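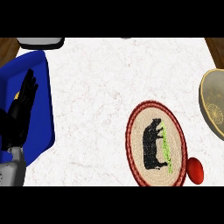
Marble table top, seen from above

Forum > Celebrity Talk > Music

Topic: Agathe Bodin leaves the Pratar tour, what do we think?

dotier_girl
I read this morning that Agathe Bodin will not sing the last 11 shows of the Pratar tour. Her management wrote only two sentences, "personal reasons" and "thanks for your patience". I have a ticket for the Irgate show in June and I paid a lot for it. Does anybody know more than this? I ask politely, please do not write rumors about her health.

marlow77
Her sister told a radio station that she is fine and is staying with family. That is all I have heard. The gossip pages say she had a fight with Yoon-hee Jang over the order of the songs, but they print a fight between those two every month.

Pruitt_fan
The fight is real. My cousin was at the sound check and the two did not speak one word to each other. Yoon-hee left by the side door with her sunglasses on.

marlow77
Singers do not talk at a sound check because they save the voice. Sunglasses are not proof of anything.

Pruitt_fan
Then explain why she removed 800 photos from her page in one night.

kettle_on
She removed all the old ones, also the ones with her dog. I think she has a new publicist. When Yu-na Pyo changed agency she did the same thing and everybody said divorce, and she is still married.

dotier_girl
Thank you, this makes me a little calmer. But what about the tickets? On the ticket it says "Agathe Bodin and guests". If she is not there, for me it is a different concert and they should return the money.

stairwell
I disagree with this. The small print says the program can change. I had the same with Kyu-ri Chae two years ago – she was sick, another singer came, and they gave us 20 percent back and a poster. The poster was of the other singer.

dotier_girl
20 percent is not serious when the main name is missing.

marlow77
I agree with dotier_girl on this point. Write to the ticket office now and keep a copy of the email. I waited 17 days for my answer, so be patient.

Pruitt_fan
You are all so kind to the management. They knew it before they opened the second sale, I am sure of it.

stairwell
You are sure of many things, Pruitt.

kettle_on
Small update: Chae-won Tak is named on the Irgate page as the replacement. I like her, but her voice is very different. The slow songs will maybe suffer.

dotier_girl
I saw it too. I have sent my email to the ticket office and I will write here when they answer.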